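Print this article | E-mail this article
3 comments | 13 shares

Store Parts Lists by Part, Not by Vendor
By Jad Masri

Most small shops organize spare parts records by supplier. The purchasing software encourages this, and Riltov, the package we ran until March, made it the default view. I think it is the wrong key, and the cost of using it is larger than the cost of changing it.

At Qaisi we held 1,432 line items. After we merged records that referred to the same physical part, 742 remained. The rest were duplicates created when a bearing or seal was bought from a second source and entered under that vendor's number. Each duplicate carried its own reorder point, so the stock was held twice.

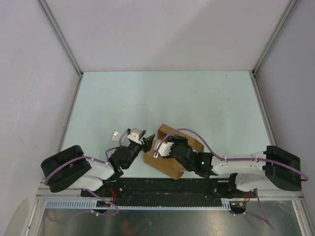
Which number should serve as the primary key? An internal number with no meaning built into it, assigned once and never reused, with vendor numbers stored as attributes.

Fares Nasrallah has argued in these pages that coded numbers help the person at the shelf. They do, until a dimension changes or a category is split. After that the code is false and the label still carries it. A short description field does the same job and can be edited.

The objection I take more seriously is labor. Relabeling bins is slow, and Bonance charges by the record for conversion. We did ours by hand, one cabinet at a time, and left the old numbers searchable.

Share | 13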